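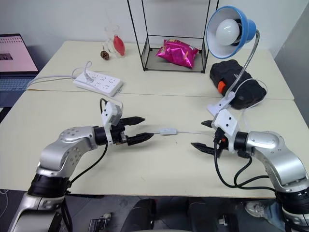
Vol. 60, No. 2

Arkstead delays decision on two-armed robot

Arkstead has put off buying a two-armed robot for its repair benches and will look at the money again in June, after staff asked what the machine would do all day.

The supplier, Rukex, wants 800 pounds a month for the pair of silver arms with their black two-finger grippers. A service plan adds 200 pounds a month. Neither sum covers spare fingers, floor space or the hours someone would spend setting up each new job.

The task chosen for the trial is a modest one: handling the thin white cord of a desk lamp, with a small switch partway along it. Cords are awkward for machines, as they bend and slide, and Rukex says that makes it a fair test. Perhaps so. A person at the bench does it without thinking, and the lamps make up a small part of the repair load.

A rival offer from Demchenko is cheaper by the month but ties the buyer in for longer. Skullura, which sells the control software, has yet to say what happens to the price after the first year.

Arkstead's draft budget assumes the arms would be busy 60 per cent of the working week. The paper gives no source for that figure, and it should before anyone signs.

Filed under: Workshop & Equipment

Recent items
Bench rents to rise again
Demchenko opens second parts counter
Who pays when the lease runs out?
Sunday repair sessions: new hours

Contact the news desk | Copyright, all rights reserved | Back to top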